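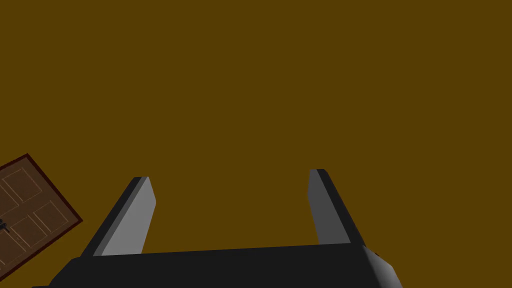

4.2 What the wrist view gives you

Figure 3. Simulated wrist view from the Trerkska kit, jaws open, with part of the door at the left.

I'll admit I came to Trerkska for the doors. Our group has been opening (and failing to open) simulated doors for a good while, and when Drumport put out a kit that promised a ready-made door task with a wrist view included, I signed us up for the trial license on a Monday and had it running before lunch. Nice start!

Figure 3 is the kind of input the policy gets. The backdrop is plain brown, with no texture at all, and you have to go to the left side to find the door and its small dark handle. Both fingers are easy to pick out, which I liked a lot — our old setup had a wrist view where you mostly saw palm. The price is that the gripper takes up a big share of the lower part of the picture, and a policy that leans on this view alone doesn't have much door to work with.

We ran 3,383 episodes with the default settings, then went back and sorted the failures by hand. Jolene Goodwin and I did the sorting separately and disagreed on 42 of them, nearly all cases where the fingers touched the handle and slid off (she called those grasp failures, I called them approach failures, and we went with hers). The sorting tool that ships with the kit is pretty bare, so Nikau Whitcombe wrote a small replacement, which we describe in Appendix B.

My one real complaint is with the plain backdrop. It renders fast, sure, but we couldn't find a setting for swapping in a textured one, and the manual sends you to a menu that version 2 doesn't have. Drumport's support desk answered the same day and told us to edit the scene file directly. That worked fine — it just isn't what I'd expect from something sold as ready to use. Section 4.3 repeats the runs with a textured backdrop and everything else left at default.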